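Call for participants: packed lunch study in Golthorpe

Omwood is looking for 20 adults who bring their own lunch to work and are willing to keep a diary of it. We are a small office which studies everyday eating habits, and this spring we want to learn how people plan, carry and eat a meal from home. You do not need to cook well. You do not need to eat healthy food either. We are interested in what people really do on a normal working day.

The study goes on for 28 days. In this time you write a short note each working day: what you brought, when you ate it, where you sat, and what came home again. Most notes take 10 minutes. You can write on paper or in our online form, in English or in your own language. 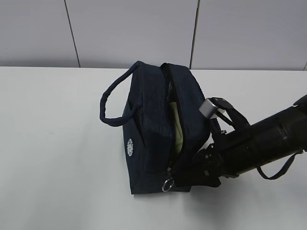
Inger Holst, after the first round: "I was afraid that it would be like school homework, but after one week I wrote my notes while the coffee was running. I learned that I eat my lunch before eleven almost always. I did not know this about myself."

Who can take part

You are 18 or older, you work outside your home at least 3 days a week, and you bring food from home on most of these days. Shift workers are very welcome – in the first round we had too few of them. It is not a problem if you sometimes buy a sandwich. Please write this in the diary also.

We can not accept people who work in a restaurant or a canteen, as their meals follow other rules. Two persons from the same household can apply, but only one of them can be chosen.
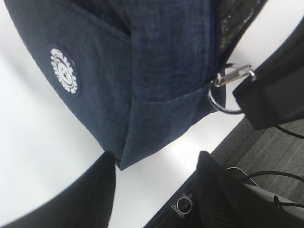 One reader of our newsletter asked if the diary must include the weight of the food, and said she would not join if she had to put every carrot on a scale. No weighing is needed. Words like "a small box of rice" or "half of the soup" are good enough for us.

What we ask from you

Besides the diary, there are two talks with a member of our team, one at the start and one at the end. We hold them in our rooms in the Viroma building or by telephone, as you prefer. In the first talk we ask about your kitchen, your way to work and what you carry your lunch in. 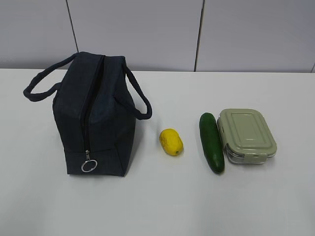

The second talk is longer and goes through your diary together with you. Here we would like to hear which days were difficult, and what you ate on the days when you forgot your lunch at home. If you do not wish to answer a question, you only say so and we go to the next one.

Your name is kept apart from your notes. You may leave the study at any time – a short message is enough, and you can ask us to delete what you have written.

What you receive

Each participant who finishes gets a gift card for the Bach grocery store. Bus tickets to our rooms are paid back when you show the receipt.

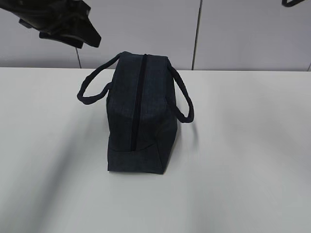 How to apply

Write a few lines about your work and your usual lunch, and send them to the Omwood office in Golthorpe before the end of May. Please add a telephone number and the hours when we can call you. We answer everybody, also those we can not take this time.

Posted 4 May 2022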